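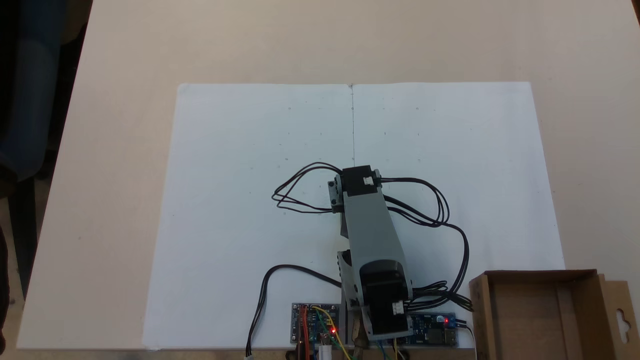
The arm on its paper sheet, pencil marks and all.

Draw the marks first, then teach
By Joscha Wegener
21/06/2023

I'm going to make a case for the humble pencil, so bear with me. Everybody who gets into teaching a robot by remote control wants to talk about the controller (me too, I love a good joystick argument!), and hardly anyone wants to talk about the tabletop. I think that's backwards.

When I started at Sindthorpe I recorded 100 demonstrations of one simple pick, and I was so proud of them. Then I watched the arm try it alone and it reached for the same spot every single time, because that was where I kept putting the block. My hand had a favorite place and I had no idea.

So now I tape down a big sheet, run a line straight out from the base, and draw little circles and ticks on either side of it. Each one gets 8 runs. It's dull, sure, and my friends over at Gorness tease me about it – they'd like everything to be messy and natural, like a real kitchen. Fair enough! I want messy too, just later on, once I know what the arm has been shown.

And please, teach slowly. If you jerk the stick around and fix it at the last second, you've taught it to jerk around as well. I threw out 72 runs in February for exactly that, and I grumbled the whole evening, but I'd do it again. Give me five calm runs over a pile of twitchy ones any day.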